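16 May 2026

Dunetti cell, gripper end

In at nine, building quiet, good. Plan was only to swap the finger pads and go home. Didn't go like that.

State when I got here: the long run had stopped itself at 2,905 out of 3,000. Arm parked high, fingers half open, amber light on. Log says "grip width not reached", same code as last month. Restarted without touching anything and it did 6 picks then stopped again on the same code. So not a one-off. Powered down, air n/a on this one, key out, tag on the isolator.

Fingers off. Four screws each side, the two inner ones need the short key, the long one fouls on the crossbar. (Miloslav, the short key lives in the lid of the grey tin now. Please put it BACK in the lid.) Left pad fine. Right pad had lifted at the bottom corner, enough to get a fingernail under. Old glue gone chalky. Cleaned both faces, scraped off what was left, wiped twice with the alcohol.

New pads are the Zarei ones, a hair thicker than what came off. Have 63 left in the bag, wrote it on the bag. Fitted one each side even though the left was ok, don't want them mismatched. Clamped with the two plastic blocks, left for the length of a coffee and a phone call to Vojtěch.

Vojtěch's view: pad isn't the whole story, check the slide. He was right, annoyingly. Right hand slide had a gritty patch near the closed end, could feel it pushing by hand with the power off. Took the cover plate off the underside. Black paste in the corner of the rail, mostly old grease plus whatever comes off the pads. Cleaned with a lint free cloth and a cocktail stick. Fresh grease, the clear stuff not the white. A smear, worked it back and forth till it felt even, wiped off the excess. Other side same treatment.

Cover back on. Do the screws up finger tight first and cycle the slide by hand before nipping up, otherwise the plate sits skew and rubs. Did it in the wrong order the first time. Had to start agian.

Re-zero

Power on, slow mode. Close to contact with nothing between. Zero taken. Open, close, zero again, same reading. Third time same. Saved as the new home, old value is pencilled inside the cupboard door in case we need it.

Then grip width check with the test cylinder: open, close, read. First reading a touch wide, then settled. Leaving the alarm threshold alone for now. Vojtěch wants to loosen it, I don't, it caught a real fault.

Cable tie on the wrist loom had slipped down and was touching the back of the gripper body. Moved up, new tie, tail cut flush. Checked full wrist turn both ways, no snag.

Model

New pads are thicker so the model was wrong by the same amount. Last time we changed pads we forgot this bit and lost two days wondering why the planned grips were all landing short. So did it today while I still had the calipers in my hand.

Steps, for whoever does it next:
Measure pad off the gripper, not on it.
Change the thickness in the finger file, left AND right, they are seperate entries.
Leave the crossbar and wrist block alone, nothing has moved there.
Reload the scene from cold. A warm reload keeps the old contact shapes.
Put the cylinder in, close slowly, look from the wrist.

Skipped the cold reload the first time, obviously. Fingers sat inside the cylinder when closed. Cold reload and that cleared up.

Used the Kasow clutter scene for the look-over, the pink table one. Bits lying close to where the fingers go in are useful, the tidy scene hides clearance problems. Lamp left at its default.

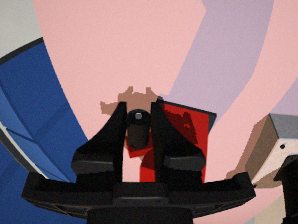 Wrist view in sim. Cylinder between the fingers, red piece partly under the right one. Brown shadow past the tips.

Notes on that view: inner edges of both fingers look near enough straight, wanted to see that after editing two files by hand. Still a thin strip of background down the sides of the cylinder. The red piece is the one to watch. Want a collision check on it before any approach that comes in this low, and the same for the big blue thing on the left, the end of the crossbar overlaps it from this angle and I can't judge the height from one view. Side view next.

Shadow edges are jagged, stepped. Shadow resolution is set low in that scene. Makes no odds for contact but Vojtěch is feeding wrist views to his detector, so he may want it turned up. His call.

Back on the real thing

Tag off, guard shut, twenty picks at slow, all fine. Went up to normal speed and let it run over lunch, no stop, no code. Slide sounds better, that faint scrape at the end of the close has gone. Pads still look seated at the bottom corners.

Haven't restarted the long run. Glue wants overnight whatever the packet says.

To do
Miloslav: start the long run from zero, not from where it stopped. Look at the right pad at the first break.
Vojtěch: shadow setting, yes or no. Also your copy of the finger file is old, pull before you plan anything.
Me: side view of the clutter scene. Order clear grease from Dellura, tube nearly flat. Add slide cleaning to the monthly sheet, it isn't on there at all.

Cocktail sticks also running low.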